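Can Machines Do the Chores Yet?
Notes to accompany the fourth session, Machines at Home and at Work

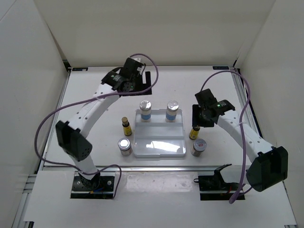 Last time we ended on the question somebody always asks at about that point in the evening, namely when any of this is going to be able to put the shopping away, and I promised we would give it a proper session of its own. So these notes are rather longer than usual (sorry!), and you needn't read them all before we meet. If you are short of time, read the parts on gripping and on time, and have a go at the first task at the end.

Where we have got to

You will remember from the second session that a factory robot of the older sort is a wonderfully obedient thing. It goes to the place it has been told to go, closes its fingers, and goes to the next place, and it will do that all night without a grumble. The cleverness is mostly in the building around it: the parts come down a chute, always the same way up, and somebody has bolted a guide to the bench so that nothing can drift. If you take the guide away, the robot goes on closing its fingers on thin air.

A kitchen has no guides. Neither, for that matter, does the packing bench in a small firm, or the stockroom behind a chemist's, or my own spice cupboard, where there are two jars of cumin and I could not tell you which is older. The work in these places is what I shall call loose work throughout these notes. It's a phrase of my own and you won't find it in the reading, so please don't put it in an essay without explaining it.

Jars, bottles and a tray

Let us stay with a very small chore: a few jars and bottles standing round a shallow plastic tray, to be put into the tray, or taken out of it, or simply tidied into an order that somebody has asked for. Most of us could do it while talking on the telephone. I find it helps to slow it right down and ask what we are doing at each moment.

First we look, and this is already harder than it sounds. Clear jars are awkward for a camera, as the camera sees partly the jar and partly whatever lies behind it. A translucent tray with a bright patch of light across it is worse again, and a shiny lid can look quite different when the lamp is moved a little. A dark bottle with a yellow label is a much kinder thing to be asked to find. Then there is the matter of one's own hand getting in the way. When a gripper comes down over a bottle it hides the top of it from a camera standing off to the side, which is a pity, as the top is very often the part you wanted to see. Some builders put a second camera on the wrist for this. It helps, but now there are two views to be reconciled, and they won't always agree.

Next we decide where to take hold. A short round jar can be gripped across the lid or round the body, and the two are quite different propositions. A lid may be smooth and it may not be screwed down. A body may be too wide for the fingers to open round. A tall jar held near the top swings, and held low it asks the arm to reach down among its neighbours and perhaps knock one. You and I settle all this without noticing, and change our minds halfway if the jar turns out heavier than it looked.

Gripping

Nearly all the arms you will meet in this course end in two flat fingers that open and close. People are sometimes disappointed by this, and hope for a proper hand. There are proper hands, and we shall look at one in the last session, but they have a great many small parts and they are dear to mend. Two fingers are cheap, strong and easy to understand, and an astonishing amount can be done with them. Try it at home with a pair of kitchen tongs, which is the nearest thing most of us own.

What the tongs will teach you quite quickly is how much you rely on feel. When I pick up a glass jar I know at once whether it has begun to slip, and I squeeze a little harder before I have had time to think. Plain gripper fingers have nothing like skin. The motor can report that it is having to push, so the machine knows it has hold of something, but slipping is another matter and often it only finds out by looking.

Two arms are a different story from one, and I don't mean simply twice as good. With two you can steady the tray with one and load it with the other, or hold a jar and turn its lid, and those are jobs that one arm can scarcely begin. On the other side of the ledger, each arm is now an obstacle to its neighbour, and the cables have to be thought about too. They need enough slack for the longest reach, and that same slack will be hanging in a loop when the arm is folded up close. Anybody who has vacuumed a staircase will sympathise.

How they are taught

I mentioned three ways in the first session. You can write the movements down, you can let the machine try over and over in a simulated world, or you can show it. Showing has become very popular for loose work. A person moves the arms through the chore, usually from a matching set of controls, and everything is recorded: what the cameras saw and what the arms did. After enough of these the machine is asked to carry on alone.

How many is enough? The Urimetti bench study, in your reading pack, used 255 demonstrations of a single tidying chore, and reported that the arms finished it unaided on 169 of the same number of tries. I worked that out as just under two in three. Please look carefully at what counted as finished, for the authors are good enough to tell us on their second page. A jar left standing on the rim of the tray was marked as a failure, and a person would have nudged it in with a knuckle and thought no more of it.

The Wieser collection is much larger, 3,131 recordings over many different chores, and the hope there is that practice at one thing will help with another. There is some sign that it does. A machine that has handled plenty of bottles seems to cope better with one it hasn't met. I would be cautious about how far that stretches, and I say so as somebody who very much wants it to be true.

Time

This is the part that gets left out of the short films. Many are speeded up, with a small figure in the corner to say so, and you should always look for it. Watch one at its natural pace and you may well find yourself wanting to reach in and help. For a shop floor this matters a good deal, as a packing bench is paid by what leaves it. At home I am less sure. If the dishwasher takes two hours and I am asleep for both of them, I have no complaint, and a slow pair of arms might be forgiven in the same way provided that it was quiet and didn't break anything.

So, can they?

Some of it, in some places. My own view, and you are welcome to argue with it, is that a fixed bench with a flat top, steady light and a known set of containers is within reach now, and a few firms are already working that way. Trirnex, whose report we discuss next time, moved its sample jars to such a bench and kept a person nearby to put right whatever went over. The report is frank that the person was needed, and equally frank that she was able to get on with other work in between.

A kitchen shared by a family is a long way further off. The things in it change every week, they are wet or sticky or half open, and somebody's elbow is always where the arm would like to go. I wouldn't care to name a year.

Before next time

Task one. Choose a small chore with at least four containers in it and do it with kitchen tongs, one in each hand. Write down every moment at which you wanted to use a finger. Half a page is plenty, and please use plastic jars if you have them.

Task two. Find a short film of a robot doing something domestic. Note whether it has been speeded up, whether there are any cuts, and what is kept out of the machine's way.

Task three, for those taking the course for credit. Read the Urimetti study and suggest a fairer rule for what counts as a finished tray, in no more than a page. You will need to say who it is fairer to.

The reading pack is at the front desk, and there are spare tongs in the blue box if you don't own two pairs. Do bring them back, as the September group will want them.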